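Skirkitz Help Center > Home Monitors > Oltus upper-arm cuff
Ticket status: Solved
Subject: Readings on the cuff don't match the Ponov app

Customer, Wednesday, 8:40 a.m.
I have used the Oltus cuff with the Ponov app since May. Last night the cuff showed 156 for the top number. The app showed 145 for the same evening. I took it again this morning and the app did not change at all. My clinic looks at the app report and I have an appointment coming up, so I need the two to agree. The phone is paired and the Bluetooth icon on the cuff is on. I already restarted the phone.

Support, 9:15 a.m.
Thank you for the details. A gap like this usually comes from one of two places: the app is showing a daily average, or the cuff has stopped sending new readings. Please try the steps below in order and write back with what you find.

Step 1. Turn off averaging
In the Ponov app, open Settings, then Display, then Daily view. If it is set to "Average," change it to "All readings." Close the app fully and open it again. The older 145 may be an average of morning and evening readings.

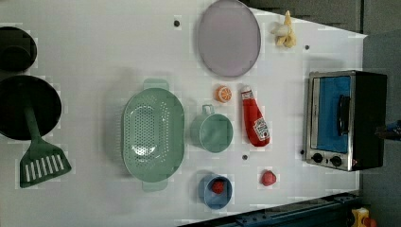 Step 2. Check the user slot
The cuff has two user slots, A and B. The app only reads from the slot it was paired with. Press the side button once and look at the letter in the corner of the display. If it says B and you paired on A, the new readings are going to the wrong slot.

Step 3. Check the memory
Hold the memory button until the record number appears. Each slot holds 300 readings. On the older firmware, a full slot keeps showing new readings on the display but does not pass them to the app.

Customer, 12:05 p.m.
Step 1: it was on Average. I changed it. Last night now says 145 with a time of 6:50 p.m., so that is a real reading but an earlier one. The 156 is not listed anywhere.
Step 2: it says A. I paired on A. My wife doesn't use it.
Step 3: record number is 300. I take several a day and have never deleted any.

Support, 12:30 p.m.
That explains it. The 6:50 reading was the last one to fit. Please do not clear the memory yet. First, update the firmware, which keeps the stored readings:

1. Put in fresh batteries, or use the power adapter.
2. In the app, go to Devices, tap the cuff, and choose Update.
3. Leave the phone next to the cuff for 10 minutes. The display will go blank during this time.
4. When the record number comes back, pull down on the app's home page to sync.

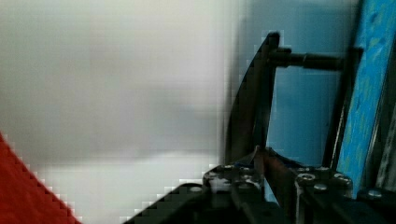 RESULT AND FOLLOW-UP

Customer, 3:20 p.m.
The update stopped partway the first time with error U4. I switched from batteries to the adapter and it went through. The 156 is in the app now, and so is this morning's. The times are right too.

Support, 3:45 p.m.
Good. U4 is low power during an update, so the adapter was the fix. The new firmware drops the oldest reading from the cuff when a slot is full. Anything already synced stays in your Ponov history. You can export the report under History, then Share.

We can help with the device, but not with what the readings mean. Please go over the numbers with your clinic.

Customer, 4:10 p.m.
Exported it and sent it to the clinic. You can close this.

Internal note
Linked to the known issue for full memory slots. Tuhiwai help article still says new readings overwrite old ones on all firmware. Sent to the web team for correction.

Tags: cuff, sync, memory full, U4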